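In Defense of the Cloth on the Counter

My mother's rule was that you could not go to bed until the dishcloth was hung up. Dishes could sit, if company had stayed late. The floor could wait until morning. But a cloth left in a heap on the counter was, to her, a sign that the household had given up, and I carried that rule around with me for most of my adult life before I started to wonder whether I agreed with it.

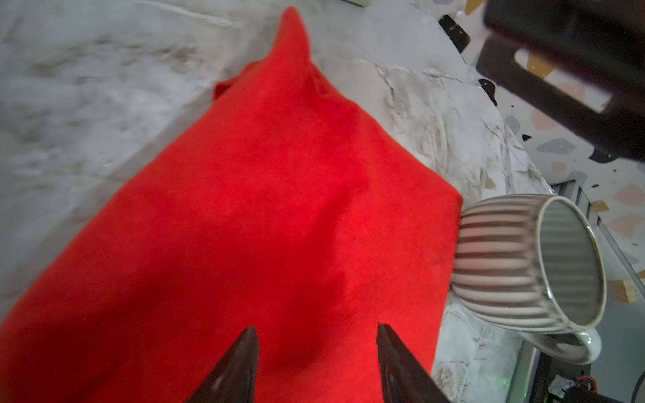 I don't agree with it anymore! I want to make the case for the heap, or at least for a kinder view of it, and I'm going to try to do it without sounding like someone who just doesn't want to clean her kitchen (though, fine, there is some of that).

First, a confession about color. I used to buy only white and gray cloths, the kind that come in a stack and look terribly serious folded over an oven handle. They matched everything. They also vanished. I'd set one down on the counter, turn to get the pot, and turn back to find no cloth at all, just more pale counter with a slightly lumpy area in it. Red is different. You can find a red cloth from across the room without your glasses on. My friend Shirin Zarei has owned red ones for as long as I've known her, and I used to think they looked loud, like something left over from the holidays. Now I have a drawer of them, and I'd sooner give up the toaster.

The trouble with a red cloth is that you can't pretend it's put away when it isn't. A gray one in a heap is sort of discreet about it. A red one is the first thing anybody sees when they walk in. So if you go red, you have to make your peace with the heap, and that's really how I got onto this whole subject.

My apartment is in the Sipos building, the one behind the old pharmacy, and the kitchen was put in around 1980 by people who believed in drawers. Seventeen steps to do anything, as my mother would have said. There is one good stretch of counter, and everything happens on it: coffee, mail, bread, the occasional shoe repair. For years I kept that stretch bare. I'd read the magazine articles, I'd bought the Rorkeo rail with the little hooks, and I hung each thing on its hook every night like a museum guard closing up. And you know what I noticed? I'd stopped cooking. I was so pleased with the bare counter that I didn't want to get it messy, so I ate toast standing over the sink. That can't be what a kitchen is for.

Then I stayed a week in January with Fanni Simon, who cooks more than anyone I know and whose counter always has something going on. There's a cloth down, always. She sets washed cups on it, any which way, and they stay there until somebody wants one. She has never owned a drying rack. When I asked her where the cups lived she looked at me as if I'd asked where the cat kept its passport. They live on the cloth. You take one, you drink your tea, you rinse it, you put it back. I spent the first two days lining them up for her, handles all facing the same way, and on the third day I quit and had a very nice time.

I can hear the objections, because I used to be the one making them. Yes, a wet cloth left bunched up will smell. That one is simply true, and I won't argue. If it's wet, spread it out or hang it up, and wash it hot with the towels. I'm talking about the dry one, the soft thick one that's down there to protect the cup from the stone and the stone from the cup. I chipped the rim of my favorite mug on a bare counter (it was a Wetard, from the year they still made the wide ones), and I have not forgiven either party. A bit of fabric would have saved it.

And yes, I know how it looks. But I've come to think that looking tidy and working well are two separate jobs, and a small kitchen can't always hold both at once. My sister's kitchen looks wonderful. It also takes her five minutes to find a spoon, and she puts the kettle back in a cabinet after every use. A cabinet! She is a grown woman with a job and she is lifting that kettle in and out like a baby from a crib.

What I've settled on is a sort of half-rule. Food gets put away, anything sticky gets wiped, and sharp things go back in the block. After that I'm off duty. If a cup is lying around and the cloth has ended up in a pile, they can spend the night like that. In the morning I shake the cloth out, and the crumbs (there are always crumbs, I don't know from where) go in the sink, and the day gets going.

My mother came by last week, saw the counter, and folded my cloth in thirds without saying one word about it. I let her. Then she made us both coffee, and when she'd finished hers she stood there for a second looking for the rail, which I took down before the holidays, and put her cup on the cloth.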